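**Week 2 handout: paying for the arm**

I used to start this unit with the robot itself and got glazed looks, so now I start with the bill. Our running case is Mosevura, a kitchen bench cell with one arm and a pile of everyday things to handle. The arm and gripper are the big line. Everything it picks up costs pocket change, and that's the line people forget!

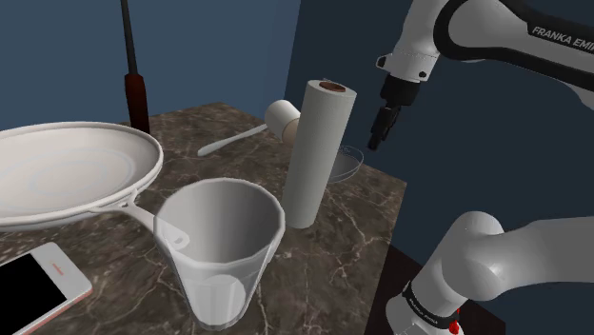
One comment from last October's group: why not rent first and buy once the tasks settle down? Fair point, and I want you to price it. Bultiretti quoted us $355 a month for the gripper alone, Wovier wants $2447 to sell it outright. Work out where they cross – then add shipping.

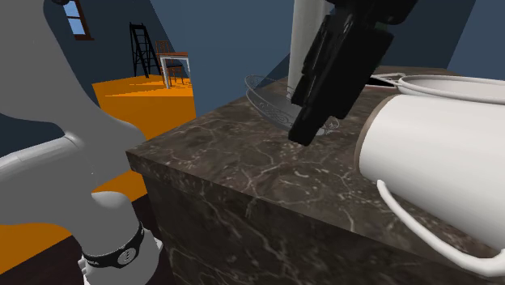 Next, spares. I put $1807 in the plan for fingertips, cables and a service visit, and I'd fight for every dollar of it. Simulation time goes on its own row (please don't bury it under "software").

Bring your draft sheet to the lab, even if it's ugly – mine was.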